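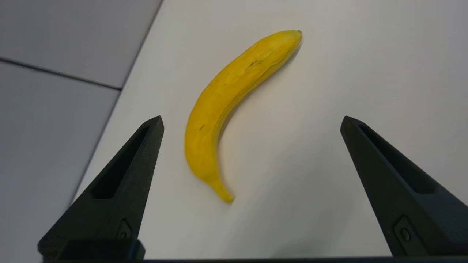 Section 2: Setting up your still life table

This section takes you from a bare tabletop to a group of objects you'll want to draw all afternoon. It's our favourite part of the Kumby Home Drawing Course, and you can do all of it with things from the kitchen and the desk drawer!

Before you start

You will need:
- a plain white table, or any table with a plain white cover (the Oden table from the course is fine, and so is your own)
- a folding screen or a bare wall to go behind it (the Druslow screen is packed flat, see Section 1)
- one banana
- one round white bowl
- four or five small things with different surfaces: something dark and smooth, something white with corners, something clear, something lumpy
- one lamp (optional)

Pick a banana with a good strong curve and a few brown marks. The marks are lovely to draw and they help you keep your place along the skin. A very green one works too, but you'll miss out on that rich orange-yellow towards the tip.

2.1 The background

1. Push the table up to the wall, or open the screen and stand it along the back edge. The panels don't have to be perfectly in line. A slight angle at one end gives you a soft change of tone, and the thin dark seams are handy uprights to measure against.

2. Wipe the table and let it dry.

Caution: Open the screen with one hand on each outer panel. Keep fingers out of the hinges, and don't lean on it once it's up.

2.2 The banana on its own

3. Put the banana down by itself, set at a slant, with the stem end further away from you. Sit down and have a proper look. Where is the curve fullest? Where does it start to narrow?

4. Find the shadow. On a white table it can be very faint, especially on the inner side of the curve, so give your eyes a moment. If you can't find one at all, switch on the lamp and move it round to the side.

5. Draw the banana alone for 10 minutes before you add anything else. Do please try this, even if you're itching to get to the full group. Everything after it goes so much better!

Note: If you're using the Nistor lamp, turn it to the low setting. Full brightness (2,000 lumens) will bleach the table and you'll lose the ridges on the skin.

2.3 The full group

6. Place the bowl to the left, on the near side of the table. Turn the banana so that its tip points right, with the stem end down towards the bowl.

7. Put the darkest thing at the back, in the middle, up against the screen. A glasses case is ideal, or anything low and black with rounded edges.

8. Scatter the rest down the right-hand side: the white block towards the back, the clear jar in front of it, and the lumpy brown one nearest to you. Leave generous gaps. White on white looks as if it ought to be dull, and it's one of the best things on the table once you get your eye in. 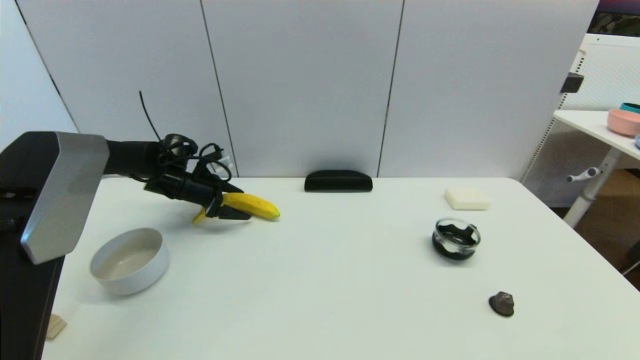 9. Sit back and half close your eyes. The dark things should jump out first, then the yellow. If two objects run together, slide one of them a little way along.

10. Mark the position of each object with a light pencil dot on a scrap of paper tucked under its edge. You'll be glad of these if the table gets knocked.

Caution: Keep glass at least a hand's width in from the edge if there are children or cats in the house.

2.4 Leaving it up

The group can stay out for a day or two, so long as you swap the banana when it goes soft. Try to match the curve of the old one. Wrap the jar before you put it away, and store the screen flat.

Next: Section 3, First lines and measuring.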